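Two-Finger Hand Grippers for Home Teaching Shifts: Review

by Napaporn Mahawong

Rating: 3.5 out of 5

I packed snack boxes at Muklow for 11 years with a pair of hands I already owned. They needed no charging and came with four spare fingers each. In March I was issued two plastic grippers and asked to do the same job at home, more slowly, for slightly more money. I've now used them long enough to have opinions, and my manager has asked me to stop emailing them to her.

For anyone who hasn't met one, a hand gripper is what you get when an engineer looks at a robot's claw and wonders if a person could wear it. You hold a handle, you squeeze, and two fingers close on whatever is between them. Cameras record the whole thing, and the recordings go off to teach the arms on the packing line how a person picks up a bag of chips. You do it again with another bag. I've described this to my mother three times and she still thinks I'm in television.

What they're like to hold

Heavier than you'd expect after lunch, fine before it. The squeeze is smooth and stays smooth, and I haven't had a joint go stiff on me. The finger pads are the best part of the design. A puffed bag is a terrible object to pick up, all air and slippery corners, and the pads get hold of it without popping it. I can pinch one across the middle, turn it on its side and set it down with the seam where I want it.

What you lose is feeling. In the packing hall I knew a short-filled bag the second I touched it, and I'd have it in the reject tray before I'd thought about it. Through the grippers every bag weighs the same, namely one gripper. I raised this at the feedback meeting. It was written on the whiteboard as "haptics?" and the question mark has been carrying the matter ever since.

Your first afternoon will be humbling. I have trained new packers who cried less than I wanted to. The trick is to stop reaching with your fingers and start steering from the elbow, and to come at a packet from the side where it's fattest. Flat ones want lifting at the crimped edge. If two are wedged together, take the top one out slowly, even though every instinct you have says to shake the box.

Using two at once

You can work with one, but the pay sheet prefers two. The left hand of most people I know has never had a job before, and it shows. Mine spent the first week hovering over the wrong packet like a guest who can't remember which fork. The usual pattern is one gripper presenting a bag while the other goes for the next, and after a while it does get to be a rhythm. You also start trying to open the fridge with your elbow. That passes.
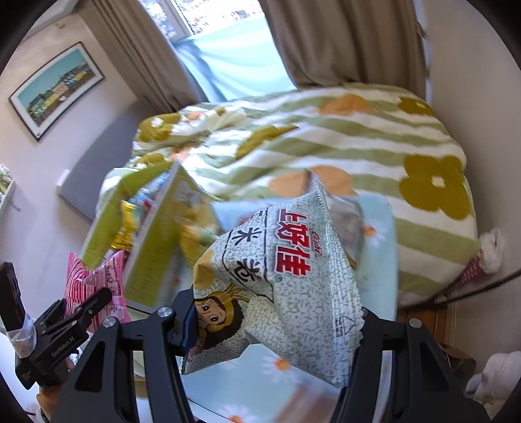
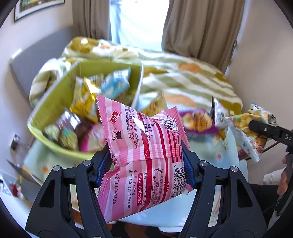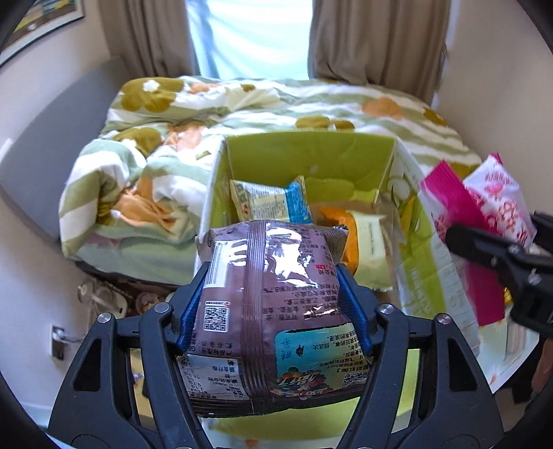
Snack packets, two grippers, a bed in the background or underneath.

6 min read

Setting up at home

The instructions ask for "a clear surface in natural light," written by somebody with a spare room. A small table at the foot of a bed does the job. So does the bed, up to a point, though in my experience a carton standing on a duvet leans whichever way the duvet decides, and you'll spend half the session picking from a slope. I mentioned the slope to Assunção, the firm that runs the teaching program for Muklow, and got back a cheerful reply saying variety was welcome. I have since stopped making my bed on work days and consider it a contribution to science.

Patterned tablecloths are also welcome. Daisies, stripes, whatever you've got. The arms on the line will only ever see a gray belt, but they are apparently going to be ready for brunch.

The packets come in a mixed batch and you're meant to vary those too: pink one, brown one, yellow one, back in, out again. Keep the printed side turning. You will get to know the backs of these things very well. There's a pink bag with a web address down it, www.oishi.com.cn, that I could now recite in my sleep, and the brown one has a QR code I've looked at so often it feels rude not to say hello. You may not eat the stock. This is on page one of the guidelines and again on page two, so somebody did.

The app

Sessions are logged in an app called Pondwood, and it's where most of my missing star and a half went. It is fine at starting a session and bad at admitting one has ended. A clip is either accepted or marked "review," and nothing marked "review" has ever, to my knowledge, been reviewed. My record for one batch is 335 clips sent and 333 accepted. I asked what was wrong with the other two and was told they were under review.

It also has a green ring that fills as you go. I'd like to say I'm above the ring.

What it does to the job

Muklow was decent about this, as these things go. Nobody on my shift was let go when the first Ekitz arms went in, and the line still has people on it. There are fewer of them, though, and they stand farther apart. The hall used to be loud with gossip over the belts. Now the people on the floor mostly clear jams and refill hoppers, and the rest of us are at home in our socks, being filmed from the wrist down.

I don't miss the earplugs or the 5 a.m. bus. I do miss Wanda's running commentary on her sister's divorce, which had better pacing than anything I've paid to watch. We tried a group call during sessions. It turned out that the concentration you need to lift a bag by its corner uses the same part of the brain as gossip, and several of us dropped things.

Then there's the strange part, where you get good at it and know what you're getting good at. When I visited the hall last month, one of the arms picked up a bag, paused, and gave it a small tilt before setting it down. I do that tilt. I've always done it, to check the seal. The arm wasn't checking the seal, it just thought that was how you put down a bag. I stood there feeling flattered and a bit robbed, and then it dropped one and I felt better.

If your employer is bringing in something similar, ask early what the teaching hours are worth, how long they'll last and whether they count toward your seniority. Ours count. It took almost 2000 words of email to get that in writing, and I'd send every one of them again. Ask what the cameras catch besides the packets, too, and put your laundry somewhere else.

The verdict

Good: the pads, the squeeze, the commute.

Bad: the wrists by midafternoon, the loss of touch, the app, the quiet.

Odd: everyone who visits wants a go. My nephew picked up a grape on his first try, and I haven't shown him the pay sheet.

Recommended for patient people with a window and a high tolerance for crinkling. Get the smaller handle if they offer you a choice. I took the large one because it looked more professional, and I've been told exchanges are under review.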